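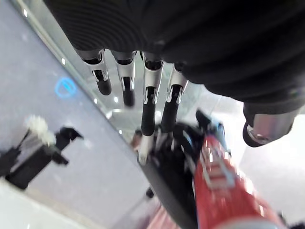 Flernlow Opens Orders for the Womwood Hand Kit, a Four-Finger-and-Thumb Gripper With a Wrist Camera Built In

BESMONT, June 2, 2022 – Flernlow today opened orders for the Womwood Hand Kit, a complete robotic hand for labs, workshops and teaching programs that want to get going on grasping without building a hand from scratch. We have been working toward this day for a long time, and we are very happy to see the first boxes packed!

The Womwood has four fingers and a thumb, all with polished silver metal segments and black rounded tips. A ribbed black sleeve covers the wrist and palm and keeps the wiring out of the way. The small camera rides at the wrist, so the view it records is the hand's own: fingers and thumb at the top, the work underneath. Anyone who has tried to line up an outside camera with a moving arm will know why we wanted it there from the start.

What comes in the kit

The hand ships assembled, with the sleeve fitted and the camera mounted. Also in the box are a mounting plate, a power supply, one data cable, a set of spare fingertips and a printed setup guide. The software is a free download and runs on an ordinary laptop. It records finger positions and camera video together on one clock, and a recording can be played back at full speed or stepped through slowly (slow is how we find most of our own mistakes).

The fingertips are the part we expect people to wear out first, so they come off with the small wrench in the box and no other tools. The sleeve comes off too, for cleaning or for getting at the wrist connector.

Tried out before release

A trial group of 116 users worked with early versions of the kit, starting in January, and sent back 103 written reports. We read every one. The thumb was the subject of more comments than anything else, and its resting angle was changed as a result, leaving a wider opening between it and the fingers. The setup guide was rewritten twice. A request for a longer data cable came up so often that the longer cable is now the standard one.

Chiriac, which builds the arm adapters for the kit, offers 3 versions at launch. Dimensions for all of them are on the Flernlow website, along with a blank drawing for shops that would like to machine their own.

Price and availability

The Womwood Hand Kit is priced at $2,190, including the camera and software. Adapters are sold separately. Orders are shipped from Besmont in the order received. Schools may pay by purchase order.

About Flernlow

Flernlow designs and assembles robotic hands and the software that goes with them at its workshop in Besmont. Press questions and requests for a loan unit can be sent through the contact form on the Flernlow website.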